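Thank you, as always, for standing behind our voter registration work in Sibiya County. April was a busy month for us (and a rainy one!), but we signed up 606 new voters at 10 pop-up tables.

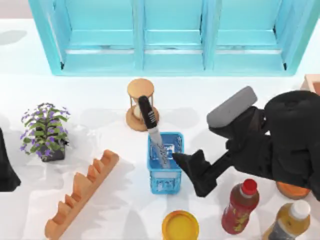
Turquoise shelf at the far side of the white table.

The Saturday tables did best, and we'd love to add 4 more before the primary. 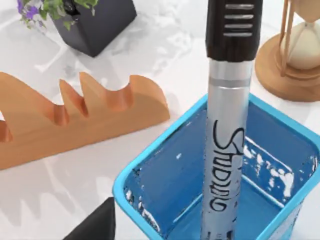 Turnout among renters is still our big worry, and we've spent $74 on extra flyers for the Protden precincts.

Contact us | © Gavatard Civic Fund | Back to top

Recent reports
Tritel ward canvass
Poll worker drive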